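6 min read

Progress report to Meirion Bevan, Cerport small equipment fund
From Llinos Phillips, Stukstead kitchen handling project
27th May

Hi Meirion,

You asked for something you could read over a coffee, so I've kept the tables out of this one. Emerson has them all in the shared folder if you want to go digging, and he'll be thrilled if you do.

Quick recap of what the money was for. We wanted to know which of two grippers to put on the arm for the kitchen work: the Kestel, with its two flat parallel fingers, or the Ruddock, which has softer pads and a wider opening. Everybody has an opinion about this (me included!) and we didn't have numbers on our own kinds of objects, on our own counter. When we last spoke in December we had the arm bolted down and not much else. Now we have 288 logged grasp attempts, split evenly between the two grippers, and I feel a lot better about the whole thing.

So, the results. On boxes the Kestel wins and it isn't close. Flat fingers, flat sides, job done. It will pick up a cereal box lying down as long as the box isn't right up against something else, and it puts it down again without crushing the corners. The Ruddock can do it too but it squeezes the cardboard in, and twice it left a dent deep enough that the next attempt slid off. We now swap boxes out more often than we used to, and I've moved a little of the consumables budget to cover that.

Round things with lids are the other way around. Plastic containers and glass canisters go much better with the Ruddock. The Kestel touches a round container along two thin lines, and if the arm comes in even slightly off center the container turns in the fingers. Aled tried sticking rubber strips on the Kestel fingers, which helped for a day and then the strips started to peel. He has a better glue on order. I'm not holding my breath, but he's been right before.

Long utensils are the headache. A wooden spoon leaning in a pot looks like the easiest thing in the world, and neither gripper is good at it yet. Both of them can close on the handle fine. The trouble starts on the lift, when the heavy end swings and catches the rim. We think this is mostly about where along the handle we grab and how fast we pull, so it's a planning problem and I don't want to blame the grippers for it. Emerson is rewriting the lift so it goes up slowly for the first bit and then speeds up.

Thin packets standing in a caddy: the Kestel gets one, or it gets three. The Ruddock mostly gets none, the pads are just too fat to go in between. I'd call that one open. We might end up with a narrow set of fingertips just for packets, and Aled has already drawn some.

A word on cameras, because you asked. We started out with one view and it gave us grief with anything clear. Glass and clear plastic don't come through well in depth, and the glossy dark surfaces throw back the blue light from the base of the arm, which the software was only too happy to treat as an object. Llinos Samuel (yes, there are two of us, sorry) spent a good while on this and now filters it out by color before the depth step. It costs us a little speed. She'd like to try a second view from lower down, and I'd like to let her.

Money: we have spent just under what we planned, with 4,000 left on the equipment line. I'd like your okay to put about half of it toward the fingertips and the extra camera mount, and hold the rest for spares. We did go through one gripper cable already — my fault, I routed it where it could get pinched — and I'd rather have the next one on the shelf.

We're behind on one thing, the wiping task. The plan was to have the arm wipe down a cutting board by now, and we haven't begun. The board is out on the counter with everything else so that the software gets used to planning around it, but wiping needs force control and the controller update we were counting on came late. Aled has it installed as of this week. Give us until the next report.

What's next, then: finish the packet tests with the new tips, rerun all the spoon attempts with Emerson's slower lift, and then choose. My guess is that we keep the Kestel on the arm most of the time and swap in the Ruddock for containers, if Aled can get the swap down to something a normal person has patience for.

Come by and see it if you're over in Stukstead. Call first so we have it running.

Llinos

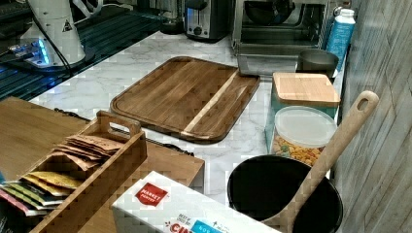
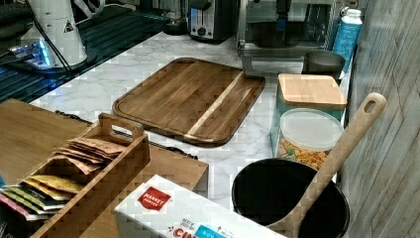

The test counter at Stukstead, with the cutting board, packet caddy, cardboard box, containers, and the spoon in its pot.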